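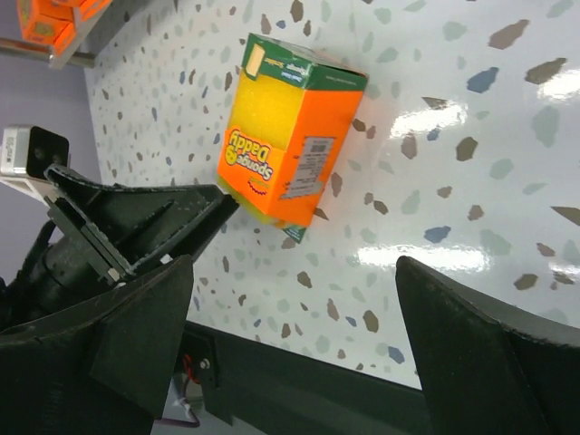 Demonstração cinestésica e teleoperação no ensino de robôs

A programação por demonstração, também chamada aprendizagem por demonstração ou ensino por exemplo, é o conjunto de métodos pelos quais um robô adquire uma tarefa a partir de execuções conduzidas por uma pessoa. Distingue-se da programação convencional, em que os movimentos são especificados por meio de código ou de pontos gravados um a um numa consola. Nas tarefas de manipulação, a demonstração é fornecida sobretudo de duas formas: guiando o braço com as mãos, no chamado ensino cinestésico, ou comandando-o a partir de outro dispositivo, na chamada teleoperação.

O resultado de uma demonstração é um registo sincronizado de posições articulares, estado da garra e, na maior parte dos sistemas atuais, imagens de uma ou mais câmaras. Esse registo pode ser reproduzido diretamente, ajustado por um modelo de trajetória ou usado como dado de treino de uma política de controlo.

Ensino cinestésico

No ensino cinestésico, o operador segura o braço e desloca-o ao longo do movimento pretendido. O controlador compensa o peso próprio dos elos, de modo que o braço ofereça pouca resistência, e grava as leituras dos codificadores. O método dispensa equipamento adicional e transmite ao operador, pelo tato, os limites articulares e os contactos com o ambiente.

As suas limitações são conhecidas. A mão e o antebraço do operador entram com frequência no campo das câmaras, o que introduz nas imagens um elemento ausente durante a execução autónoma. A condução simultânea de vários eixos exige força e prática, e a abertura da garra tem de ser comandada à parte, por botão ou pedal. Em braços com redutores de elevada fricção, o movimento gravado tende a ser irregular e costuma passar por filtragem antes de ser utilizado.

Teleoperação

Na teleoperação, o operador não toca no braço que executa a tarefa. Entre os dispositivos de comando mais comuns contam-se os manípulos de seis graus de liberdade, os controladores de realidade virtual, as luvas instrumentadas e os braços mestres, réplicas de cinemática igual ou semelhante à do braço seguidor. Com um braço mestre, cada articulação do seguidor reproduz a posição da articulação correspondente, e o gatilho ou a pinça do mestre determina a abertura dos dedos.

A qualidade da demonstração depende da latência, da escala entre os movimentos da mão e os do robô e da existência ou não de retorno de força. Sem esse retorno, o operador avalia o contacto apenas pela visão, e tende a apertar o objeto mais do que o necessário. O sistema Diroron, descrito numa nota técnica de 7/9/21, regista o comando e a resposta do braço em canais separados, a 30 amostras por segundo, para que o atraso entre ambos possa ser medido e corrigido depois da sessão.

Câmara no punho

A montagem de uma câmara junto ao punho ou à garra é prática corrente na recolha de demonstrações. O ponto de vista acompanha a ferramenta, mantém os dedos em posição quase constante na imagem e mostra o objeto com pormenor na fase final da aproximação. Uma câmara fixa, exterior ao braço, é muitas vezes acrescentada para conservar a visão do conjunto, perdida quando a garra se encontra perto da superfície de trabalho.

A perspetiva do punho tem particularidades que importa considerar na preparação do posto. As superfícies brilhantes devolvem a luz do teto sob a forma de manchas brancas, que se deslocam na imagem à medida que o braço se move. Um tampo polido de padrão terrazzo, com lascas de várias cores sobre fundo branco, junta a esses reflexos uma textura irregular que pode confundir os métodos de segmentação baseados em contraste. A presença desses elementos nos dados pode, por outro lado, tornar a política resultante menos sensível a variações do fundo.

Objetos de demonstração

Os artigos de consumo embalados são usados com frequência em tarefas de preensão e arrumação. Uma caixa de esponja Sponge Daddy, de cor laranja viva, com painel verde-escuro e uma janela transparente que deixa ver a esponja amarela, reúne várias características úteis para o ensino: faces planas, cores bem separadas do fundo branco e um rótulo com código de barras num painel lateral. Pousada de viés, com o logótipo invertido em relação à câmara, obriga o operador a decidir a orientação dos dedos antes de os fechar.

As embalagens com janela levantam uma questão própria. O material transparente reflete a luz e pode degradar a leitura dos sensores de profundidade, ao passo que o conteúdo visível por trás dele é interpretado como parte da superfície exterior. Nas embalagens leves de cartão, recomenda-se ainda limitar a força de fecho, pois a deformação das faces altera o aspeto do objeto entre demonstrações sucessivas.

Organização de uma sessão

Uma sessão típica divide-se em episódios, cada um correspondente a uma execução completa da tarefa. O protocolo Sirnent, concebido para postos de bancada, prevê 4 fases por episódio: posição inicial, aproximação, preensão e libertação. O operador assinala a passagem de uma fase à seguinte com um pedal. Entre episódios, o objeto é recolocado noutra posição e orientação, e o braço regressa ao ponto de partida.

Os episódios falhados recebem tratamento variável. Alguns grupos eliminam-nos; outros conservam-nos com uma etiqueta própria — sobretudo quando contêm uma recuperação, isto é, uma segunda tentativa bem-sucedida após um primeiro fecho em falso. O conjunto Cenditz, publicado em abril com 2812 episódios de 38 tarefas, adota a segunda opção e identifica as recuperações num campo separado.

Avaliação e limitações

A avaliação de uma política aprendida faz-se habitualmente pela taxa de êxito em posições do objeto não incluídas no treino. O procedimento Ní Bhriain acrescenta a essa medida a comparação entre operadores: as demonstrações de cada um são usadas em separado, e a diferença de desempenho serve de indicador da consistência do ensino.

Permanece em aberto a questão do número de demonstrações necessário para cada tarefa, que varia com a precisão exigida, a diversidade dos objetos e o método de aprendizagem. Também a transferência entre braços de geometria diferente continua limitada, em especial quando a câmara de punho ocupa posições distintas em relação aos dedos.

Ver também

Controlo por impedância
Aprendizagem por imitação
Calibração mão-olho
Preensão robótica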